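Nukdale — estante para escritorio con casillas abiertas

El Nukdale es un estante que se coloca encima de la mesa, contra la pared, y aprovecha la altura que normalmente queda vacía. Lo vende Parnent en acabado gris con veta de madera bien marcada. Cada unidad se entrega montada. 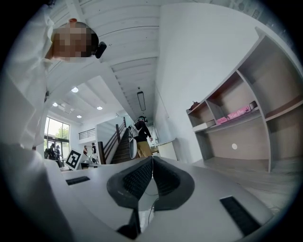
Lo pensamos para oficinas compartidas y también para la casa, donde los libros y los papeles acaban siempre mezclados sobre la mesa. La parte alta sirve para lo que se usa poco; las casillas de abajo, para lo de cada día. Admite hasta 15 kg repartidos, y 6 kg por casilla.
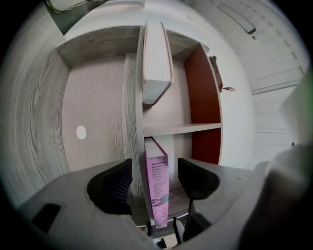 Libro de tapa dura de pie, junto al divisor vertical.

La veta cambia de un panel a otro, por eso dos estantes nunca son iguales. Para limpiar basta un paño suave; no recomendamos productos con alcohol. Si desea la pieza en otro acabado, consulte la serie De Haan, que tiene las mismas medidas.

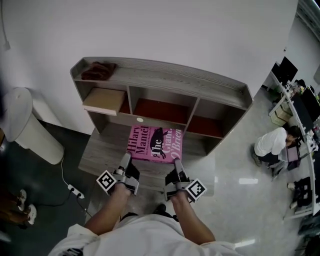
Gevport, octubre

Ya tenemos de nuevo existencias del Nukdale en el almacén. Referencia: 2997. Los pedidos que entran antes de las 15 h salen el mismo día — menos los que llevan grabado, que necesitan 6 días más. Para cantidades grandes pida presupuesto a Parnent e indique la dirección de entrega y el piso.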